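September
Course team, Caldeira Evening College

Household Skills, handout 4: Children's shoes, from the table to the shelf

This handout goes together with the practical part in room 18. Please read it before you come, and bring one pair of children's shoes from home if you have them. If you have no children's shoes, we lend you a pair from the Vorow cupboard next to the door.

1. What we mean by "a pair"

It seems a silly question, but in a house with small children most of the lost time in the morning is lost with one shoe. A pair is two shoes of the same model and the same size, one left and one right. In our first year we had two participants who made a very nice shelf with two left shoes on it, and they had to begin again. So look at the inner curve of the sole, and look for the size. It is usually printed on the tongue or under the shoe. When the print is gone, put the two soles against each other.

2. The parts of the shoe

You need these words for the exercises, so please learn them.

Heel: the back part. When we say "heels to you", the back of the shoe looks at the person.
Collar: the edge of the opening, where the foot goes in. Often it is padded.
Pull loop: a small loop of fabric at the back of the collar. The child puts a finger in it and pulls.
Strap: the piece which closes over the foot. On shoes for small children it is mostly a hook-and-loop strap, because laces come later.
Sole edge: the side of the sole. Dirt is seen here first.
Toe: the front.

3. Preparing the table

Clear a table of everything that is not for the lesson. Small toys and hair things have a habit of coming to the table together with the shoes, and they should go in their own box before you start. A light table is better than a dark one, you see sand and crumbs on it at once. If the table is used for eating, put a sheet of paper or an old towel down first. Some participants forget this every year.

Put the two shoes so that you can reach both without standing up. They do not need to be straight at this moment.

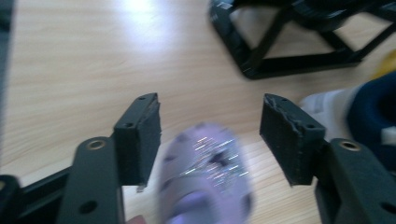
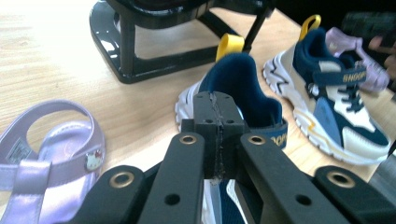

4. Opening and cleaning

Open all straps before you do anything else. A strap that was pulled off closed, over and over, becomes soft at the end and does not hold any more. Take the hairs and threads out of the hook side with a dry toothbrush. Brush from the sewn end to the free end.

After that, take out the insole, if it can be taken out. Knock the shoes together over the bin, heel against heel, two or three times. Wipe the sole edge with a damp cloth. Do not put the shoe under the tap. The padding drinks the water and gives it back for two days.

Dark lining inside the collar hides dirt very well. Rub it with a white cloth and look at the cloth.

Let the shoes dry open, with the straps back, away from the radiator.

5. Placing the pair

We teach the way from the Cemdale course book, with small changes:

a) Hold both shoes by the heels, in one hand, if your hand is large enough. Otherwise carry them one after one.
b) Close the straps lightly, only half of the length.
c) Put the pair on the shelf with the heels to you and the toes to the wall. A child can then find the pull loop and take the shoe without turning it.
d) Leave one finger of space between two pairs.

For the first shelf, measure before you buy. A board 524 mm wide takes three pairs of small shoes comfortably, and the fourth pair will always fall. The height between two boards should be roughly 16 cm; for boots you need much more.

6. Labels

For children who cannot read yet, use a colour or a small drawing and not the name. Stick the same sign on the shelf and inside each shoe. The Uvlow labels we have in the cupboard hold well on a smooth insole but they do not hold on textile, so for textile please use the sewing ones.

7. Homework

Write half a page about the place where shoes are kept in your own home. Say who puts them there, how high the shelf is, and what you would change. A simple drawing with measures can be added. Please write your group number at the top of the sheet, and leave it in the tray before the next lesson starts. Handout 5 is about coats and hooks, and for that one you need a tape measure.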